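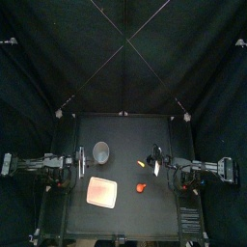

Gobelet transparent et plateau peu profond à coins arrondis, sur table noire.

Foire aux questions — gobelets et plateaux Jollia

Le gobelet passe-t-il au lave-vaisselle ?
Oui, panier supérieur uniquement, programme court. Au-delà de 300 cycles, un voile blanchâtre peut se former sur la paroi. Il n'affecte pas l'étanchéité. Le séchage par résistance est à désactiver.

Et le plateau ?
Lavage à la main, éponge non abrasive. Le rebord supporte mal les poudres à récurer : les microrayures retiennent ensuite les colorants alimentaires (betterave, curcuma, tomate).

Comment retirer une coloration du fond ?
Laisser agir une pâte de bicarbonate et d'eau pendant 12 minutes, puis rincer. Répéter une fois si nécessaire. L'eau de Javel est exclue sur tous les articles de la gamme.

Peut-on empiler les gobelets ?
Oui, à sec. Des gobelets empilés humides font ventouse. Pour les séparer, tremper le gobelet extérieur dans l'eau tiède sans remplir celui du dessus, puis tourner d'un quart de tour. Ne pas faire levier avec une lame.

Les teintes à l'écran sont-elles fidèles ?
Elles restent indicatives. Pour assortir un plateau à une série existante, se fier à la référence gravée sous la pièce, et à elle seule.

Le petit objet orange et jaune est-il vendu avec le plateau ?
Non. Les accessoires de présentation ne font pas partie du lot. Les lots contiennent exclusivement les articles énumérés sur le bon de commande.

Où trouver les pièces de remplacement ?
Auprès du dépôt Amegashie, à Tarnonholm. Références : 1 471 pour le gobelet seul, 3 281 pour le plateau seul. Les couvercles Trinix ne sont pas compatibles — le diamètre d'ouverture diffère.

Un plateau arrivé voilé est-il repris ?
Le poser à vide sur une surface plane. S'il bascule, il est échangé. Joindre une photo prise à hauteur de table, le numéro de commande et l'emballage d'origine. Les demandes sont traitées par Kwabena Quaye, service des retours.

Qui contacter pour une commande de collectivité ?
Wumpini Ackah, service commercial, le matin jusqu'à 11 h 30. Préciser les références et l'adresse de livraison dès le premier message.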